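Thread on the drawer-opening planner in Prironside, our sim stack for mobile manipulation. Notes are from the branch merged Tuesday, June 17, 2025.

1/ The old planner took a knob pose from the detector and solved IK once. If the base had drifted between detection and approach, the solve was stale and the gripper closed beside the knob.

2/ The new one keeps the base in the loop. Pose estimates go into a buffer of 15 ticks, outliers are dropped, and the approach is replanned when the median moves.

3/ View from the wrist side in the Sorwood kitchen. Three drawers, one small knob each, dark matte fronts with faint seams. Depth on the seams is useless for us, so drawer extents come from the knob column plus a prior.
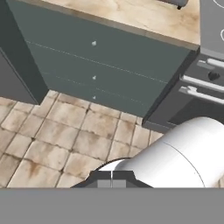
4/ Oven handles. The detector used to return the long bars next to the drawers as candidate pulls. Milovan Nedeljković added an aspect-ratio gate ahead of the planner — crude, but it costs nothing at runtime.

5/ Replan budget is 40 ms. Median is 17. The tail is all collision checking against the countertop lip, and I have not fixed that.

6/ Still open: the low drawer. The arm reaches it only with the base backed off, and the base planner does not know that yet. Config flag is low_reach, off by default.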